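Hi again from the Prakberg reading room! You asked for something shorter than the last report and less like a spreadsheet, so I'm writing it the way I'd tell it to you over coffee. The numbers are in here too, I promise.

## Where we are

The Makori tarot program has now run 19 evening circles since the grant came through, which is two more than I planned for (people kept asking, and I kept saying yes). Sittings are still free for first-timers and pay-what-you-can after that. Last week we passed 100 individual sittings, and I was so pleased I bought a cake.

The mix has shifted a lot. Early on nearly everybody came about love or money. Now I get plenty of folks who've lost a parent or a spouse and want a quiet hour with somebody who won't hurry them. I've moved the longer slots to Friday evenings for that reason, and those fill first.
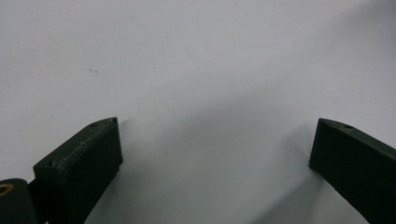

The beginner course is the part I was most nervous about, and it's going better than I had any right to expect. We're through the minor suits and halfway into the court cards. I tell the students to start every spread on a clear surface, plain and white like this one, before a single card goes down, and to sit with it for a few breaths. Some of them roll their eyes. They do it anyway, and their readings have slowed down in a good way.

## The handbook

This one is behind, and I'd rather say so up front. The Padosis handbook was meant to be at the printer by April. I have the chapters on layouts, on ethics and on keeping a reading journal. The chapter on working with pendulums is still a mess of notes, and I've rewritten the opening so many times that I can't tell anymore which version is best.
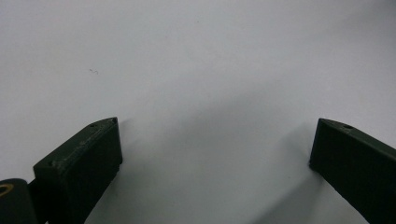
I also underestimated the ethics chapter. It started as a page and grew into the longest thing in the book – what to say when a sitter asks about an illness, when to stop a session, how to talk about fees without squirming. Three of the advanced students read the draft and sent back so many comments that I'm doing one more pass before layout. I think it's worth the wait, but it does push the print date, and I'd like to talk to you about moving that milestone to the next quarter.
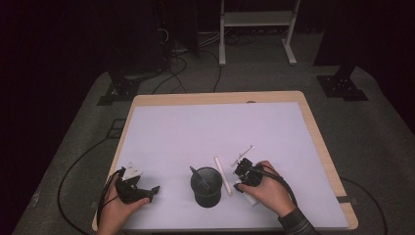

*At the table, both hands busy.*

## Money

- Room rental at Prakberg: on budget.
- Decks and cloths for the course: a little under, thanks to a bulk discount from Nosell.
- Handbook printing: unspent, $1000 still set aside.
- Tea, candles, cookies: over. Sorry. I've started asking for a dollar in the jar.

I haven't touched the travel line at all. If you're open to it, I'd like to use part of it to bring in a guest reader for a weekend on astrology and the cards, which the students have been begging for since the second class.

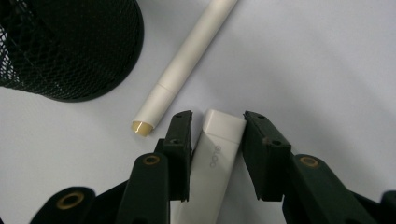
I'd want that weekend to come after the course wraps up, so the beginners get the most out of it. It would also give me a deadline for the pendulum chapter, and I clearly need one!

## What's been hard

Scheduling, mostly. I'm doing the bookings by hand, and twice now I've put two sitters in the same slot. Both times they were very gracious and one of them came back for the course, but I can't keep relying on people's good nature. I'm trying a shared calendar this month.

No-shows are the other thing. Reminder texts the morning of the sitting have helped some. I don't want to charge for missed sittings, and I'd welcome your thoughts on that.

## Next up

- Finish the court cards and begin the majors
- Final pass on the ethics chapter
- Pendulum chapter, start to finish
- Quote from the printer for the new page count

I'm in the reading room most days until 6 pm if you want to call, or just drop in on a circle – bring a question.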